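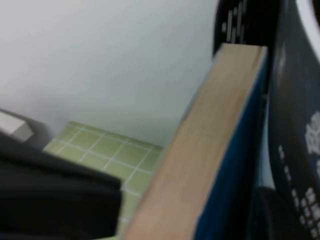 The rulebook at Hedlund runs to 43 pages, and Ylva Haugen would like it to be shorter. She has been cutting it for most of a year. Every time she takes a page out, one of the technicians finds a situation that the page used to cover, and back it goes.

Hedlund tests robot arms that handle household goods and stationery: books, boxes, folders, anything flat or squarish that a person might pick off a shelf without thinking. The company doesn't build the arms. It tries them out for the people who do, and writes up what they can and can't manage. Haugen is in charge of the write-ups, and so of the rules that say how a test is run.

"A test that can't be repeated is a story," she says. "I like stories, but we don't get paid for them."

Books take up more of the rulebook than any other object. They are awkward things to grip. A closed hardback is stiff across the boards and soft along the page edges, and it changes shape if it is held by one cover. A paperback sags. Two books stood side by side press on each other, so that pulling one out can bring the other with it. A box of the same size and weight does none of this, and an arm that handles boxes all day may do badly with its first dictionary.

The present rules date from a bad August. Hedlund had run the same test at two sites, its own building and a rented floor in Wesanness, with the same model of arm and the same list of objects. The results didn't match. At one site the arm picked up thick books with little trouble. At the other it dropped them, or closed on nothing.

Aurelio Vidal was sent to find out why. He spent 2 weeks going back and forth and came home with a long list of small differences. The lamps were not the same. One team wiped the gripper pads every morning and the other did it when they remembered. One team set books down with the spine towards the arm, and the other didn't mind which way they faced. None of it was written down anywhere, so neither team had broken a rule.

"People wanted one cause," Vidal says. "I had a page and a half of causes. I couldn't tell them which was the big one, and I still can't."

What came out of it was the first section of the rulebook, which deals with setting up. Each object has a start position and a direction. The spine of a book is either towards the arm, away from it or to one side, and the test sheet says which. Objects that touch one another are recorded as touching. Surfaces are listed by what they are, and a change of surface means a new test, even if the objects stay where they were.

The second section is about the cameras. Many of the arms that come through Hedlund carry a small one at the wrist, close to the fingers, and it gives a very different picture from a camera fixed on a wall or a stand. It gets near things. A book can fill half the view and hide whatever is behind it, and print on a cover can blur until it can't be read. The rules say that the wrist view must be saved with every attempt, in full, with the blurred parts left in. They also say it must not be the only view saved.

Ebbe Kristiansen argued against that last part. He writes the software that sorts the recordings, and a second view doubles his storage. He lost, and he now says he was wrong to fight it. A wrist camera will show the page block of a book sliding towards the fingers, he says, but it can't tell you that the arm's elbow is leaning on the shelf.

The section on people is the shortest, and the one Haugen won't touch. A technician may reach into the working area only when the arm is stopped, and stopped means by the button, not by a pause in the program. One person holds the button for the whole session. If that person leaves the room, the session ends. Straightening a book that has slipped counts as reaching in, and so does brushing away a scrap of paper.

This is the rule that visitors grumble over. An arm handling books moves slowly and looks harmless, and walking back to the button for the sake of one crooked paperback feels silly by the middle of the afternoon. Armindo Brandão, who trains new technicians, doesn't argue the point with them. He makes them do 300 attempts by the book before they are allowed an opinion on it. Most have stopped complaining by then, though he says a few get worse.

Then there is the matter of counting. A full test at Hedlund is 1000 attempts, and what counts as an attempt took longer to agree than anything else. Under the current wording it begins when the arm leaves its rest position and ends when it gets back there. If the arm moves off, hovers over a book and goes back without closing its fingers, that is a failed attempt. Some makers would like it left out. Barrett Ambrose, who sells arms for Plasemmont, has said so at several meetings.

"If it didn't try, it didn't fail," Ambrose says. "A careful machine gets marked down for being careful."

Haugen has some sympathy. Her answer so far has been to keep the count as it is and add a column, so that hovering is shown apart from dropping. Ambrose calls it a start.

There is also the question of wear. Books used in testing get tired. Corners go soft, covers lift, and a block of pages that began square starts to lean. A worn book may be easier to grip than a new one or harder, depending on the fingers. The rules ask for each book to be measured before a test and again after it, and for the sheet to say how many times it has been handled. They don't yet say when a book should be retired. Vidal wants a limit. Kristiansen would sooner keep the old ones in, on the grounds that people's shelves are full of them.

The newest draft is dated 6/1/20 and has gone out to the makers for comment. Plastance has replied already, with four pages on gripper pads. Haugen has read them twice and thinks she can get the whole thing down to a paragraph.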